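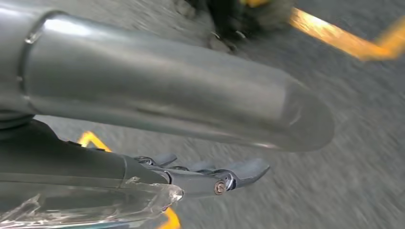

Kit de Marcação de Provas Reltico - para clubes de robótica, turmas e outras pessoas que medem o chão de joelhos

Código do produto: 624
Entrega em 3 dias úteis
Conteúdo: fita de marcação amarela, gabarito de cantos, régua dobrável, fichas de pontuação plastificadas e um saco com fecho que ao segundo treino já não fecha

Descrição

Quem já organizou uma prova de robótica escolar conhece a discussão. O robô pousou a peça dentro ou fora da zona? A equipa diz dentro, o júri diz fora, e a zona era um risco de giz que alguém pisou a meio da manhã. O Kit de Marcação Reltico serve para que a discussão passe a ser sobre outra coisa, por exemplo sobre quem gastou a bateria.

A fita é amarela, opaca e suficientemente larga para se ver do fundo da sala. Adere a alcatifa de pelo curto, a metal liso e a mesas de laboratório. Descola-se à mão, de preferência devagar e de preferência antes das férias. Em alcatifa felpuda não prometemos nada, e o tapete da sala de professores fica por conta do cliente.

O gabarito de cantos vem com ângulo de 90 graus e serve para fazer quadrados que são quadrados. Parece pouco. Experimente fazer quatro a olho, às oito da manhã, com uma turma a dar sugestões.

Utilização em clube

O clube de robótica da Escola Torres usa o kit no projecto Prindesent, em que os alunos programam um braço robótico para recolher peças e colocá-las em zonas marcadas. As zonas ficam a duas alturas, mesa e chão, e é na passagem de uma para a outra que os programas dos alunos costumam revelar o seu carácter.

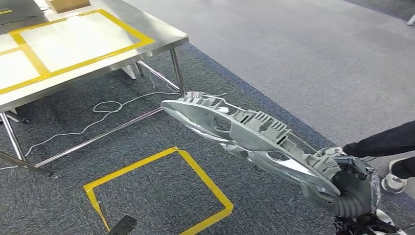
Projecto Prindesent: zonas em fita amarela sobre a mesa de aço e sobre a alcatifa.

Sugestões de montagem, recolhidas junto do clube:

Marque primeiro a mesa e só depois o chão. Ao contrário também dá, mas vai andar em cima da fita.
Deixe uma folga entre a peça e a linha. Os alunos vão pedir mais folga. Não dê.
Combine antes da prova se tocar na linha conta como dentro. Escreva a decisão na ficha e guarde-a longe das equipas.
Limpe a superfície com um pano seco. Migalhas de bolacha reduzem a aderência e, num clube escolar, são praticamente uma constante física.

Características

Cor da fita: amarelo
Comprimento do rolo: 22 metros
Fichas de pontuação: reutilizáveis, para marcador de água (não incluído, porque desaparecia)
Superfícies recomendadas: metal, melamina, vinil, alcatifa de pelo curto
Temperatura de utilização: a de uma sala de aula normal, incluindo em Julho

Acessórios compatíveis

Rolo de recarga Reltico, amarelo
Rolo de recarga Reltico, preto - para percursos de seguimento de linha
Cubos de treino Starnwood, madeira por tratar, cantos arredondados

Trocas e devoluções

Aceitamos kits por abrir. Rolos começados não têm devolução, mesmo quando a equipa ficou em último. Para encomendas de escolas e agrupamentos, indique o número de requisição no campo de observações e o nome do clube tal como deve aparecer na factura.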